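Ticket 3762: Voter contact list, District 113, wrong counts after merge
Opened by: Pravesh Masilela, field office, Prudolside
Assigned to: Aurélien Pruvost, Nostik support
Priority: High (changed from Normal by requester)
Status: Waiting on vendor

13/12/2021, Masilela
Walk lists for the Joubert campaign are coming out wrong again. Since the September merge, the Bovisano precinct shows more than 2000 doors marked "Strong Support." We have never had anything close to that. Our candidate lost Bovisano in the primary and lost it badly. Either the whole precinct fell in love with us over the summer or the import is broken, and I know which one I'd put money on.

Pruvost
Thanks for the report. I ran the standard check on the import and it came back clean. Could the numbers reflect your recent canvass?

Masilela
No. We haven't canvassed Bovisano since the primary. "Clean" was also the answer I got on my last ticket, the one that was closed without a fix. What does the check look at?

Pruvost
It confirms that every row in the file was loaded and that no required field is blank.

Masilela
So it would pass a file where every answer was wrong, as long as there was an answer. Please look at the support codes themselves. We use 1 for strong support and 5 for strong against. The county party's old file ran the other way.

Pruvost
I compared a sample of Bovisano records with the county file. You are right that the scale is reversed there. The merge did not convert it. I have flipped the codes for that precinct and rebuilt the list. Please log out, log back in and confirm.

Masilela
Bovisano looks believable now, meaning bad. But you only flipped one precinct. The county file covered the whole district. Why would the others be fine?

Pruvost
The other precincts were matched against your own canvass data, which takes priority over the county data.

Masilela
Only where we had canvass data. I pulled the voters we never reached and they still carry the county codes, backwards. These are the people who get our turnout calls. If I hadn't checked, we would have spent the last week of the race politely reminding the other side to vote.

Pruvost
Confirmed. I have passed this to the data team with a request to convert all county-sourced codes in 113. Turnout calls should stay paused until that is done. I can mark this ticket as resolved in the meantime if you prefer.

Masilela
I do not prefer. Leave it open until I've spot-checked the new list against our paper sheets. I'd also like it in writing that a merge will warn us when the two scales don't match. A note in the help pages doesn't count, I've read the help pages.

Pruvost
Understood. Leaving open. The request for a warning is logged as item 2 on this ticket.

Attachments

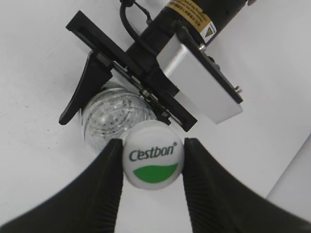
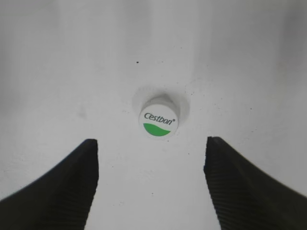

C'estbon bottle cap, both pictures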